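Subject: Re: [oldhouse-interiors] Paint colors for a north-facing dining room
Date: June 8, 2019

Hello all,

Answering this one at length, so get a cup of something first. I love this question! The earlier post was:

> We're about to start on the dining room at last. It faces north with one
> decent window and a lot of dark trim that we don't want to paint over.
> Everyone we ask says "go with white, it will open the place up." We tried
> a sample of white on two walls and it looks like wet newspaper. Has anybody
> on the list gone dark or at least strong in a room like this? Did you
> regret it? Also, does the ceiling have to be white? And is it worth paying
> for limewash, or is that only for people with perfect plaster?
>
> We're on a budget (400 for the whole room, paint and sundries) so we
> would like to get it right the first time.

Yes, we went strong, and no, not one minute of regret. Our place on the Skirnham road has the same setup you describe, with the trim left as wood, and I lived with "barely off-white" in there for six winters thinking the gloom was just how the room was. It was the paint. Northern light is bluish and there isn't much of it, so a pale wall with any gray in it goes flat and sad by two in the afternoon. A color with some body to it doesn't have that trouble – it was never trying to be bright in the first place.

I'll take your questions in my own order, sorry.

1. Trim first, walls second

Before you open a fan deck, look at what the wood is doing. Brown wood is really orange or red once you put something next to it, and that is what you are matching to. Lay your sample card flat on the wood, on a table or a window sill, whatever you have, and look at it from across the room for a whole day. A white card by itself is a good test too, because it shows how yellow or how pink your timber really is. Ours came out much more honey-colored than I would have sworn to.

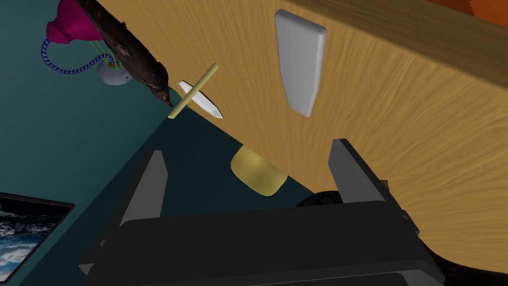
2. Picking the color

Blue-greens and warm wood get along wonderfully. I know it sounds like a cliché from a magazine, but stand a piece of old pine against a deep teal and tell me you don't feel something! The trick is to get one with enough green in it that it doesn't go cold on you. I tried four or five pots from Alexiou before I found it. The ones with "sea" or "lagoon" in the name were all too bright for us, like a swimming pool with the lights on. The one I ended up with looked nearly black in the can and I had a bit of a wobble when I pried off the lid. Keep going if that happens to you. Dark paint is always scarier wet.

Other things that did well on my boards, in case teal is not your thing:

- a brown olive (lovely at night, a little muddy in the morning)
- brick red with plenty of black in it
- a dusty plum, which I still think about
- mustard, but only if your trim leans brown and not orange

What didn't do well was anything the color of putty. I wanted to like those so badly.

3. How to test

Please don't paint little squares straight on the old white. The white around them wrecks your eye. Get some lining paper or big pieces of card, give them two coats right to the edges, and tape them up beside the window, opposite the window and in the worst corner. Leave them for a week if you can stand it. Look at them with your lamps on too, and with the bulbs you mean to keep. I swapped mine for warmer ones halfway through and had to start over, which was entirely my own fault. 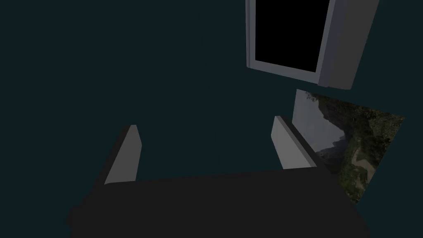
Dark teal wall, with a window and a landscape picture on the right

4. Limewash or ordinary flat

You do not need perfect plaster for limewash. Bumpy plaster is where it looks best. What you need is bare or mineral-painted plaster, and most of us have decades of regular wall paint instead. You can buy a primer that gets around this, and I did that in the back hall with the Clorudgate kit. It came out very pretty, with all that soft cloudiness, but the kit alone ate up more than 2 tins' worth of ordinary paint money, and it marks if you so much as brush by it with a grocery bag. In a dining room, with chairs being pushed back every night, I'd go for a washable flat and spend the difference on a good brush. On your budget I wouldn't even hesitate.

As for amounts, I can only tell you what mine took: two coats over a tinted primer. Do get the primer tinted! Dark over plain white primer is three coats or four, and you'll hate everyone by the end of it.

5. The ceiling

No, it doesn't have to be white. Bright white over a deep wall looks like a lid. I used a very pale, slightly gray blue and it worked out so much better than I had hoped. The idea came from lying on the floor with a sore back in the middle of the job (recommended, by the way, you learn a lot about a room from down there) and looking up and out at the sky with all that reddish wood around it.

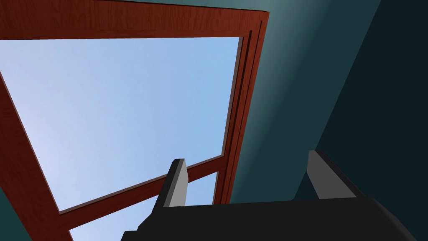 So I took the palest card I had and held it up until I found one that sat quietly between the wall and the daylight. If your ceilings are low, bring the wall color up past the picture rail, all the way, and stop at the corner. If they're high, stop at the rail and let the pale color come down to meet it. Either one looks intentional. Stopping four inches short of anything looks like you ran out.

6. Cleaning up the trim

Since you're keeping the wood, do it before the walls. I used the Flisano wood soap, well wrung out, then fine steel wool on the sticky patches near the latch, then a thin coat of wax. Test it somewhere hidden, since some old varnishes turn cloudy. And tape only for as long as you need it. I left mine on over a long weekend and it took little flakes of shellac with it, which I then had to touch in with an artist's brush and a good deal of muttering.

Back to what you asked about regret. The one thing I'd do differently is the radiator, which I left cream out of laziness and now it shouts. Paint it with the walls.

If you get as far as sample boards, please post how they went and which direction you ended up leaning, I'd love to hear. And if anyone else on here has tried the plum, speak up, because I have a small bedroom waiting and January is when I usually lose my nerve and buy beige.

Happy painting,
the one with the teal dining room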